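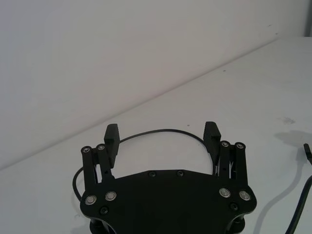 Fitting and setting up a parallel linkage gripper on the Jollarside arm

Last revised 2021-04-04

This page covers the mechanical fitting, cable routing and first calibration of a two-finger parallel gripper with linkage fingers. It follows on from the page on the arm base and joint wiring, and assumes the arm already powers up and homes on all joints. The notes apply to the Girkier servo and the Estell controller board. Other servos will need different limit values, but the order of work is the same.

What you need

Hex keys, 2 mm and 2.5 mm
Small cross-head screwdriver
Medium-strength threadlocker
Feeler gauges or a strip of thin card
Reusable cable ties
Two fingertip pads, printed or bought, with grooved faces
A bench supply with an adjustable current limit

Switch the arm off at the supply before starting. The emergency stop on the Estell board cuts motor power only and leaves the logic side live.

Step 1: Check the linkage off the arm

Lay the gripper on a flat table and work both fingers by hand with the servo disconnected. Each finger is carried on two link arms, which keep the pad at a constant angle as it travels. The movement should be even from fully open to fully closed. If one side drags, slacken its pivot bolts by an eighth of a turn and try again.

Apply threadlocker to the pivot bolts once the movement is correct, one bolt at a time. Keep it off the bearing faces. Leave it overnight.

Step 2: Fit the pads

Push each pad on to its carrier with the grooves facing inwards. Tighten the pad screws until they just bite, close the fingers on a strip of card, then tighten fully. Pull the card out. It should come away with the same resistance along the whole height of the pads.

A slight inward lean on one pad is common with printed parts and can be ignored for soft objects. For anything thin, correct it with a paper shim behind the lower edge of the pad. The first set I printed needed a shim on one side. The second set, printed flat on their backs with more infill, did not.

Step 3: Mount the gripper

Set the wrist joint to its zero position and hold it there with a clamp. Offer the gripper up to the flange so that the fingers open in the horizontal plane. Start all the mounting bolts before tightening any of them, then tighten in a diagonal order. Do not use washers under the heads, as they foul the cover plate.

Fit the cover plate last. Its small screws go into plastic and strip easily, so use the screwdriver and not a powered driver.

Step 4: Route the cable

Leave enough slack for the wrist to turn to both limits, but not so much that a loop can drop between the pads. Move the wrist by hand through its full range with the fingers open, then repeat with them closed. Watch the cable at both ends of travel. Tie it to the last arm section and nowhere on the fingers.

Huệ Ung, who built the other arm in our workshop, runs her cable through a short length of braided sleeve from Hồ. It is stiffer and holds its curve better than bare cable. It also needs a wider bend, so allow for this if your wrist section is short.

Step 5: Set the travel limits

Connect the servo, set the bench supply to its lowest usable current limit and switch on. Open the controller settings and enter the following:

Servo ID: 9
Speed: 21
Current cut-off: 200 mA
Backlash allowance: 4 counts

Jog the gripper open in small steps until the linkage reaches its stop. Back off until the servo stops humming and save this position as open. Jog closed until the pads touch, back off by the backlash allowance and save this position as closed. Do not save either position with the servo under load. It will hold that load whenever the gripper is idle and will overheat.

Step 6: Test

Run the open and close cycle with nothing between the pads. Listen for clicking at either end, which means a limit is set too far out. Then try a foam block, followed by something rigid such as a short piece of dowel. If the servo trips on the dowel, raise the cut-off in small steps.

Faults

Fingers close off-centre: the drive gears are one tooth out. Remove the cover plate, lift one gear and reset it with both fingers fully open.

Gripper opens slowly under power: check the pivot bolts first, then the supply voltage at the servo plug.

Position drifts after a few cycles: the servo horn is loose on its spline. Remove the horn, clean both parts, refit and repeat step 5.

No response from the servo: confirm the ID and check that the plug is fully home. The latch on the Girkier plug can catch before the contacts meet.

Recheck the pivot bolts after the first week of use.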